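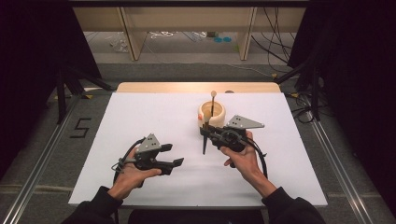 ## Storing makeup brushes upright in a cup

**Drunwood**

I would appreciate guidance on keeping brushes and applicators in one small cup on a white tabletop. Is it acceptable for them to stand with the handles down?

**Catalina Escobar**

Handles down is the accepted practice once a brush is dry. A large brush should be stored with its head clear of the rim.

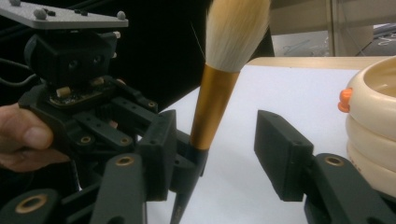
*Large cosmetic brush, upright.*

Sponge-tip applicators should be washed separately and laid flat to dry. I have followed this procedure since July with 12 brushes.
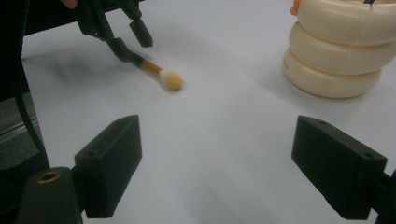
### Further reply

**Rezaei**

I concur in part. A short cup tips easily when long handles are placed in it. Select a heavier one, and limit it to 3 items. Brushes with a metal ferrule should dry lying flat, as water may otherwise loosen the glue.
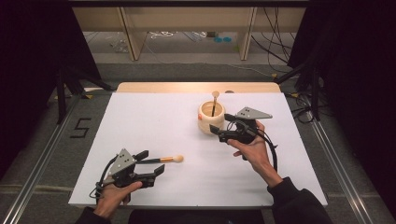

How often should the cup itself be washed?

Once a week is sufficient for personal use. Warm water and dish soap are suitable, and the cup must be fully dry before any brush is returned to it.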